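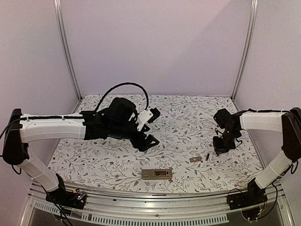
Tischdecke Pirholm, weiß mit Blumenmuster, auf dem Tisch ausgebreitet

Pirholm — Tischdecke mit Blumenmuster

Artikelnummer 1576
Lieferbar ab Oktober

Auf die Pirholm haben wir uns lange gefreut! Ein weißer Grund, darauf Blumen, und schon sieht ein schlichter Tisch nach Frühstück im Garten aus. Wir hatten im Laden erst eine einfarbige Decke liegen und haben sie nach einem Vormittag wieder eingepackt, weil die Pirholm daneben so viel freundlicher wirkte.

Der Stoff kommt aus der Weberei Fistdale und ist reine Baumwolle, mittelschwer, mit glattem Griff. Er fällt schön über die Kante und lässt sich gut falten (auch auf Regalmaß, wir haben es ausprobiert). Nach der ersten Wäsche wird er noch etwas weicher. Bitte rechnen Sie mit 3 Prozent Einlauf, das ist bei den Maßen schon berücksichtigt.

Wer gern kombiniert: Die Servietten Ashby nehmen das Weiß des Grundes auf, und der Läufer Flimow liegt quer darüber ganz wunderbar. Wir mögen die Decke aber auch solo, mit ein paar Schüsseln und einem Krug darauf.

Material: 100 % Baumwolle
Muster: Blumen auf Weiß
Saum: rundum genäht, Ecken verstürzt
Gewicht: 500 g
Pflege: 40 Grad, nicht bleichen, feucht bügeln
Trockner: nur Schonprogramm

Auf Wunsch nähen wir die Pirholm auch auf Maß. Schreiben Sie uns dafür Länge und Breite der Tischplatte und den gewünschten Überhang. Maßanfertigungen sind nach 27 Tagen versandfertig und vom Umtausch ausgeschlossen — ein Stoffmuster schicken wir vorher gern zu.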